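Girno cell notebook, Sunday, July

Start 9:40. Goal for today is to get the wrist detections and the fixed-view detections to agree on where the block is before the planner sees either. Lech wants the merged pose on one topic by the time he is back. No new training, only plumbing.

State I inherited from Nikola:
- planner branch kulmont-merge, builds clean
- wrist extrinsics redone last week, fixed camera extrinsics older, don't know how old
- two open bugs, the yaw flip and the "ghost box"

Ghost box first. Planner keeps inserting a second collision box next to the real one and then refuses every path on the left. Replayed the log at quarter speed. Both detectors find the box, both are confident, but they name it differently (wrist says "box", fixed says "drawer", presumably off the knob on the front panel). Association runs on label first and distance second so the two never get matched. From the wrist you mostly get the top with the slot in it and a red side. No knob to go on at all in that view.
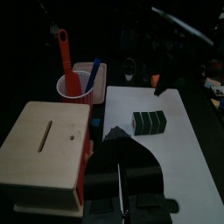 Changed association to distance first, label only as tie break. Gate at 4 cm. Ghost gone in replay. Put the label table in config/aliases so the next person can add to it without touching code. Should have been like that from the begining.

Side effect: the cup and the utensils in it now sometimes collapse into one object. For planning that's fine, arguably better, I don't want a path threading between a spatula handle and anything. For grasping a utensil it's wrong. Left a flag, merge_tall, default on. Nikola to shout if it breaks the Śliwiński scripts, those pull tools out of the cup by name.

11:15. Yaw flip.

The block is long and more or less symmetric seen from the top, so the wrist estimator gives yaw or yaw + 180 depending on the noise. Old fix was to keep whatever the last frame said. Works until the arm swings past and the last frame is stale. Tried using the end marking to break the tie. Wrist view gets a small red dot on the end face when the angle is kind. Fixed view gets a green circle on the speckled face. So the side faces are different enough to use, only they have to be looked up per face and the model file has one texture for everything. Wrote a face table by hand. Ugly. Ok for now.

Ran it over the log, 400 frames. 17 flips left, was a lot more. All 17 are frames where the finger covers the end face, so no surprise there. Added a rule: if the end face is masked by the gripper, hold the last yaw and blow up the covariance, don't guess.

The finger mask itself is sloppy. It is a static polygon and the curved finger moves. At full open it lets a sliver of black through and the segmenter calls that "handle". Needs to come from joint position. Todo, half a day probably.

Lunch.

13:05. Live, both arms parked high, nothing commanded. Wanted to see the merged pose sit still before letting anything move. 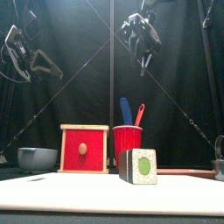 Drift on the merged block pose is under a millimeter with the arms parked. Good. Then jogged the left arm only, slow, and watched the covariance. It grows when the wrist loses the block and shrinks again when it comes back, like it should. There's one jump, looks like the transform tree publishing late, the wrist pose is stamped with receive time and not capture time. Found it in the Vokov driver wrapper:

stamp = now()

Replaced with the hardware stamp plus the offset from the sync node. Jump gone on the two jogs I did after. Two jogs is not a test, want a proper run of it.

Depth notes, mostly for Lech:
- black curtain returns nothing useful in depth, holes everywhere. Planner was reading holes as free space. Now holes = unknown, and unknown costs extra behind the table line
- thin wires are invisible to depth, both of them. Put them into the static scene as thick cylinders, 3 cm, plus the vertical pole. Measured by tape, so treat as rough
- kettle half out of the fixed view on the right. Detector fits a full kettle to half a kettle and the center lands wrong. Using a padded box until someone does something smarter
- stick behind the block gets dropped as table noise about half the time. Raised the min height filter by accident on Friday's config, put back, better

14:30. First planned motions on the merged scene. Right arm, hover over block, back home. Planning time is up, the static cylinders add checks. Still fine for what we do. One plan came back with a silly big elbow swing, legal but I hit stop anyway. Seed was a random config. Seeding from current joints now and the swing didn't come back.

Wasted 40 min on a checksum error that was my own stale build folder. Clean first, think later.

15:50. Pushed to kulmont-merge, last good build is 2671. Do not use the one after it, I commited a debug print inside the control loop and it makes the loop miss its deadline. Will revert as soon as the runner is free.

Open:
finger mask from joint state - me
fixed camera extrinsics, redo with the big board - Nikola
face table into the model file - whoever touches the loader next
stamp fix on the second driver, same line is in there, not tested - Lech?
check merge_tall against the tool scripts before anyone runs them on the real arm
config diff vs Friday is in the shared folder, filename has "assoc" in it

Left the planner node running in dry run, e-stop is in, key in the drawer by the door.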